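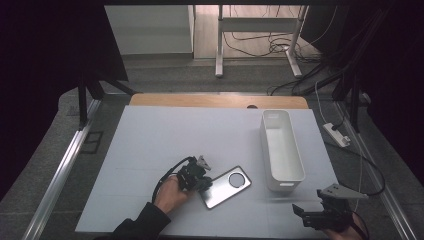 Phone back panel on the foam board, Monday.

I've had the new Galanis record on since last week and I think I've finally worked out what I make of it. It's called Revstead, it's nine tracks, and it came out in January on Sakusari, the same label that put out the two Ziltum tapes I wrote up in the fall.

If you don't know Galanis, it's Mathis Poulain making the beats and Blandine Mallet on vocals. They started out putting loose tracks up for free, and the early ones were rough. Mallet would rap over a loop for two minutes and stop when she ran out of verse. I liked them anyway. The first one I heard had 125 plays and a typo in the title.

Revstead is a cleaner record. The drums are louder and the bass has been given some room. Poulain used to bury everything under tape hiss and he's mostly dropped that. The exception is track three, "Side Gate", which could have come off the early uploads. It's also the one I've played the most, so make of that what you will.

Mallet's writing has moved on too. She used to go for punchlines. Now there are longer verses about her old street, a bus route, her aunt's kitchen. "Meter Reading" is nearly six minutes with no hook and I didn't get bored. The guest verse from Magnus Jardine on track five is fine, though he sounds like he recorded it in a different building and his first four bars are recycled from his own single. I would have cut it.

The weak stretch is tracks six and seven. They're both slow, both in the same key, and they use what I'm fairly sure is the same snare. One of them should have been a B-side. Things pick up again with "Lucienne", named after Lucienne Vidal, who taught Mallet piano as a kid and plays on the outro. It's a short part, just a few chords, and then the last track comes in much faster than you expect.

The vinyl is limited to 2000 copies and mine is number 23, which I was pleased about until the sleeve arrived with a bent corner. The pressing itself is quiet. Side B on my copy has one tick near the start and that's it. Cover art is by Albane Maillard, same as the last two, and there's a fold-out lyric sheet in very small type.

They're playing a few dates in the spring. I saw them last year in a room that was too big for them and the vocals got lost, so I'm hoping for somewhere smaller this time.

If you only try one song, go with "Meter Reading". If you already like the old stuff, start with "Side Gate" and skip six.

Next up is the Ziltum remix EP, when I get to it. I've only heard the first side.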